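cendine-cell シミュレーションセル メモ(README)

とりあえず動かす人向け。細かい説明はあとで書く。たぶん6月。

中身
アーム1台のセルのシーン定義、セットアップ手順、壊れたときの直し方。エピソード2,138本つき。うち114本は把持失敗、消さずにfailedフラグだけ立ててある。学習に使うときは各自で外すこと。

セットアップ
1. Hunowを先に入れる。順番逆だとアセットのパスが通らない。
2. Pivdenの設定ファイルをconfig/にコピー。上書きでOK。
3. シーンを開いてリセット2回。1回だとグリッパの初期値が入らないことがある(原因未調査)。
4. 手先を下向きにして、マットの上まで降ろす。ブロックに触る手前で止める。
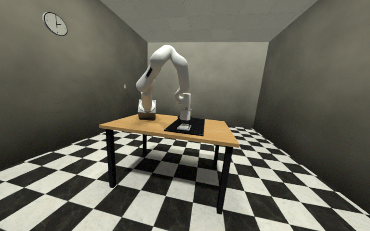 止めた位置でTCPのzをメモしておく。あとでずれたときの基準になるので。メモなしで進めて全部やり直したことあり。
ベースの位置は触らない。天板の寸法を変えたときだけ、ベース→マット→ブロックの順で置き直し。マットだけ動かすとブロックが浮くか、めり込む。

手入れ
・金曜にキャッシュ全消し。最大329ファイルまで溜まる。
・床とか天井のテクスチャは差し替え自由。マットの色は変えないこと、ブロックの検出が黒前提になってる。
・関節リミットは設定ファイル側だけ直す。シーン側は読まれない。

直し方
指が閉じない → グリッパのゲインが0に戻ってる。Pivdenの更新後にほぼ毎回。手で戻す。
アームが震える → タイムステップの値が二重に指定されてないか確認。片方消せば止まる。
ブロックが飛ぶ → 摩擦でなく接触マージン。まずデフォルトに戻してから再起動。
リセット後に肘が逆に曲がる → 初期姿勢のファイルが古い。Nambiarブランチのものに差し替え。
ログが空 → 書き込み権限。だいたいこれ。

未対応
ブロックの透過が重い。軽いマテリアルに変える予定だが検出側の確認がまだ。
把持失敗の理由ラベルも未整備。手をつけられる人いたらお願いしす。

変更するとき
シーン定義と設定ファイルは同じコミットに入れてください。別々だと戻すとき面倒。リミットを変えた場合は旧い値もコメントで残すこと。エピソードの再生成は不要、ただし初期姿勢を変えた場合は全部とり直しになるので先に一声かけてくだい。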